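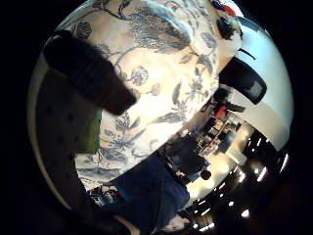

Item 4: cream fabric, blue leaf and flower print.

Dundcombe Holiday Lets
Soft furnishings and fire safety check, pre-season
Property: Mallby Cottage
Checked by: Catherine Imrie
Date: 12 March 2018

1. Smoke alarm, hall. Pass. Sounded on test button.

2. Smoke alarm, landing. Pass. Cover dusty, wiped over.

3. Heat alarm, kitchen. Fail. No sound on test. Replace before first booking.

4. Printed fabric, blue on cream. Hold. No fire label found on the inside seam. Supplier to confirm the filling and cover. Order ref 568.

5. Sofa, front room. Pass. Permanent label present and readable under the seat cushion.

6. Mattresses, both bedrooms. Pass. Labels present. Slats tight.

7. Curtains, front room. Pass with comment. Hem hangs close to the electric heater. Shorten or fit tie-backs.

8. Blind cords. Pass. Cleats fixed high on the wall, screws tight.

9. Log burner. Pass. Guard in place, door rope sound. Sweep's certificate in the folder.

10. Carbon monoxide alarm. Pass. Replace-by date is May next year. Add to the diary.

11. Extension leads. Fail. One lead in bedroom 2 has a cracked plug. Taken out of use.

12. Escape route. Pass. Back door opens from inside without a key.

Comments
Items 3 and 11 must be closed before the keys are released. Spending limit for both is £500 without further approval. Item 4 stays out of the cottage until Mackay reply in writing; a phone call will not do.

Recheck of failed items: Silviu Bogdan
Sheet 22, copy to office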